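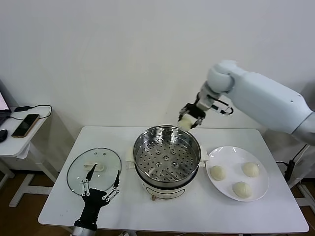

*A steamed bun held above the right rim of the steamer.*

**ATUDVILLE, March 3, 2022** — Mellholm Press has released a revised student edition of Sophocles' *Antigone* with the choral odes set apart from the spoken scenes and numbered on their own. The edition replaces the classroom text that the Atudville school district has used in its tenth-grade drama unit, and will be issued to students in September.

The main change is to the line references. In the older book, line numbers followed the English translation, so a citation in a student essay could not be matched to the Greek text or to any other translation. The new edition prints the standard Greek line numbers in the outer margin of every page. A second count, in smaller type on the inner margin, restarts at the beginning of each ode.

Stanza labels have also been added. Each strophe and its matching antistrophe carry the same letter, and the two are printed on facing pages where the length allows. Where they do not fit, a cross-reference appears at the foot of the page.

The translation is from the Šťastný series and has not been altered apart from punctuation. It keeps the chorus in verse throughout and uses prose for the messenger's report.

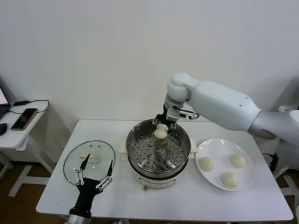 ## Notes and essay material

The commentary contains 371 notes. Of these, 233 deal with the chorus, including entries on meter, who is being addressed, and places where the elders of Thebes shift their position toward Creon. The remainder cover names, family relationships and stage movement.

A separate section of 97 pages holds the teaching material. It is organized by scene and opens with a short account of how a chorus entered, where it stood and when it left. Four model essays follow, each printed twice: once clean, and once with the citations marked and the weaker paragraphs flagged for revision. Topics are burial and civic law, Haemon's argument with his father, the ode on human skill, and the late warning from Tiresias.

The publisher said the essays were written for the edition and do not appear elsewhere. Teachers who want to keep them out of student hands can order a version without the section. The page numbers of the play itself are the same in both versions, so mixed classroom sets can be used.
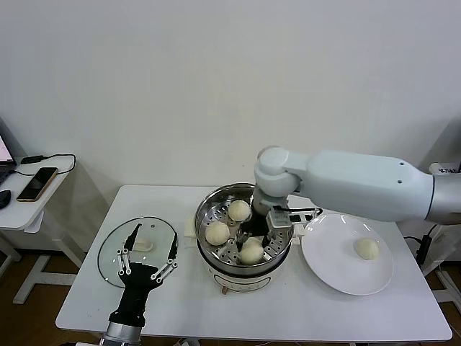
*Three buns on the perforated floor of the steaming basket.*

## Online text

A searchable copy is available through Skolletti, the reading platform already installed on district laptops. Searches can be limited to a single speaker or to the chorus, and the chorus can be split further into sung passages and lines given to its leader. Results are listed by Greek line number.

Students can copy a passage with its citation attached. The citation format is set by the teacher and cannot be changed from a student account. Highlighting carries over between devices, but typed notes do not in the current release — Skolletti lists this as a known fault.

The online copy does not include the model essays. It does include the meter diagrams, which are drawn as text symbols and can be read by screen readers.
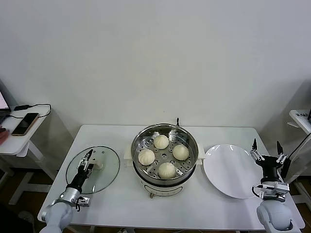

*Steamed buns with pleated tops in a stainless-steel basket.*

## Availability

Printed copies are sold in paperback only. Corrections to the first printing, including a misplaced stanza label in the fourth ode, are posted on the Mellholm site and have already been applied to the online text. An edition of *Electra* in the same layout is in preparation, with no release date set.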